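Illard Bins and Baskets, with the Skemer Tabletop Rack

Illard makes plastic containers. It has made them for a long while and shows no sign of branching out into anything more glamorous. Blue and green are the colors you'll find on this page, plus a clear one for people who want to see their mistakes from across the room.
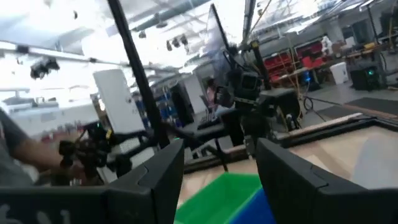 *Green and blue, side by side.*

### Pick your bin

The bins sit happily on any flat surface, and they are meant to be shoved up against each other, so go ahead. We suggest giving each color a job. Blue for things you use, green for things you swear you'll use, clear for whatever is left at the end of a long afternoon. By June you will have forgotten the system and started another one. The bins don't mind.

The clear bin has a hinged lid. The lid is the reason it costs more, and also the reason you can stack mail on it. If you want a lid on a blue or green bin, we sell you a clear bin.

- **Set of 6:** three blue, two green, one clear with hinged lid
- **Order code:** 1399
- **Care:** warm soapy water, a cloth, a little patience in the corners
- **Returns:** 90 days, empty please (we have a drawer full of other people's batteries) 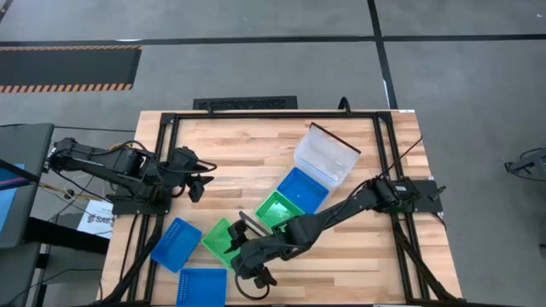

*Set of 6 on a butcher-block table. Clear bin shown with lid up.*

### Baskets and the Skemer rack

If your stuff needs air, skip the bins and get the baskets. Onions, dish brushes, damp gardening gloves, that sort of crowd. The sides are slotted in two rows and the walls taper toward the base, which makes a basket easy to lift out of a tight spot and slightly worse at holding a shoebox. We've had letters about the shoebox.

The Skemer rack goes on top of a table or counter and gives you a wooden shelf between black metal end frames. There's a crossbar at mid-height on the end frame. Baskets can go beside it or behind it, and yours will end up wherever there's a gap. 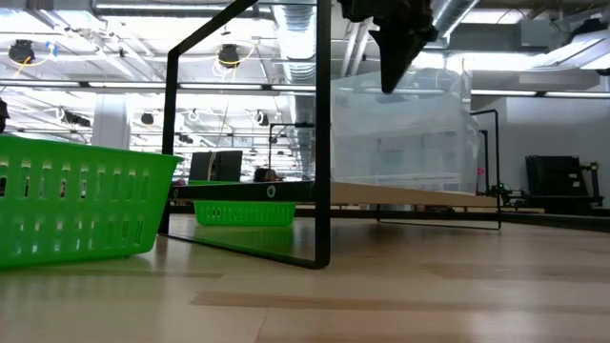 Assembly calls for the hex key in the box and a second pair of hands for the shelf board. Tighten the crossbar fasteners last. Do them first and you'll be taking them out again, saying things.

The rack comes in one size, which we call Prekholm for reasons lost to the sales department. Measure your counter before you order. Baskets are sold singly or in packs of 3, and the rack ships without any.

Spare lids and fasteners are kept at the Siqueira warehouse and go out by regular mail. Put the order code in your note, or we'll have to guess, and we guess green.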